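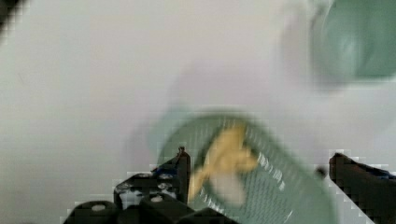 The woman on the phone told Jurgita Kuusk that her late uncle wished to speak to her, and that it would cost 500 dollars.

"He never wanted to speak to me when it was free," Jurgita said.

The woman laughed politely. She was calling from Plotance, she said, and her name was Xiomara Benavides, and of course there was no pressure. A lot of families felt strange about it at first. Uncle Zbigniew had come through very clearly in January, during a group sitting, and had asked for his niece by name.

"Which name?"

A page turned. "Jurgita."

"He called me Gita. He called everybody something shorter than what they were."

"They're often more formal afterward," said Xiomara Benavides.

Jurgita wrote that down on the back of the gas bill. She had worked 23 years in claims at Draltico, mostly water damage, and she liked to have the exact words. Then she said she would think about it, hung up, and called her cousin Rostyslav, who had already paid.

"You did what?"

"It was a good sitting," said Rostyslav Bilyk. "He knew about the boat."

"Everyone knew about the boat. The boat was in the newspaper."

"He knew it was green."

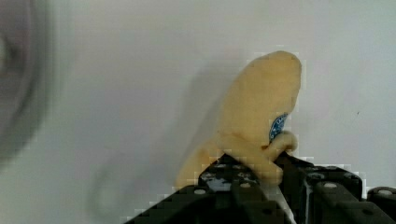
She drove over that evening, because Rostyslav was the kind of man who would pay for a second sitting if left alone with the first one. He lived above the old Strazds bakery, and the stairs still smelled of caraway. He had made soup. He had also put out their uncle's reading glasses on a folded napkin, next to the salt.

"Don't," said Jurgita.

"They asked me to bring something of his. I just haven't put them away."

"And what did he say to you, for 500 dollars?"

Rostyslav blew on his soup for a while. He said it was private. Then he said that Zbigniew had forgiven him.

"For what?"

"He didn't say."

"He didn't say, or she didn't know?"

Her cousin looked so unhappy that she ate some of the soup. It needed pepper. When Zbigniew Zawadzka was alive he had forgiven no one for anything. He'd kept a grudge against a dentist for so long that he went on crossing the street after the man retired and the office became a shoe store. He once returned a birthday card with the spelling corrected. If there was some place where such a person turned mild and formal and began handing out pardons through a storefront on Gemico Avenue, she would want to see paperwork.

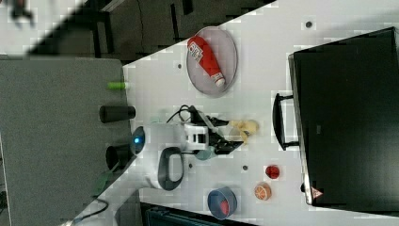 The table, with the ketchup on its side.

"You could come and just listen," Rostyslav said. "Hendrik says the second one is usually better."

"Who's Hendrik?"

"Hendrik Shabalala. He sits next to me. His wife comes through."

"Comes through saying what?"

"That she's fine. That he should get the roof looked at."

Jurgita put down her spoon. Does he have a bad roof, she asked, and Rostyslav said that everybody on that street had a bad roof, and then he heard himself and went a little red around the ears.

She went in the end, and told herself it was for the file. Number 116 was a former travel agency with the posters taken down and the pale squares left on the walls. There were folding chairs. Xiomara Benavides turned out to be a tired woman in a good cardigan, younger than her voice, and she held the reading glasses with both hands, carefully, the way you'd hold a bird.

"He's here," she said. "He's glad you came, Jurgita."

"Ask him what he called my mother."
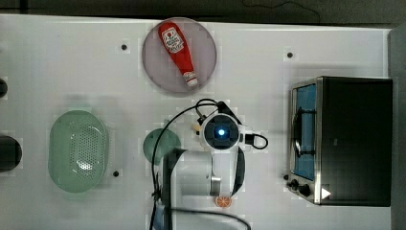 The radiator knocked. Across the circle a big man in a raincoat, who had to be Hendrik, leaned forward with his eyes shut tight, as if the answer might be for him.

"He says it wasn't kind," said Xiomara Benavides at last.

It was a fair guess. Two sisters and a brother, one house to split among them, a man with a temper: she would have guessed the same with no glasses at all. Jurgita had the gas bill in her purse, and a pen, and she didn't take them out.

"No," she said. "It wasn't."

Rostyslav was crying quietly in the next chair. She gave him her handkerchief and looked at the pale squares on the wall, trying to work out which one had been Portugal.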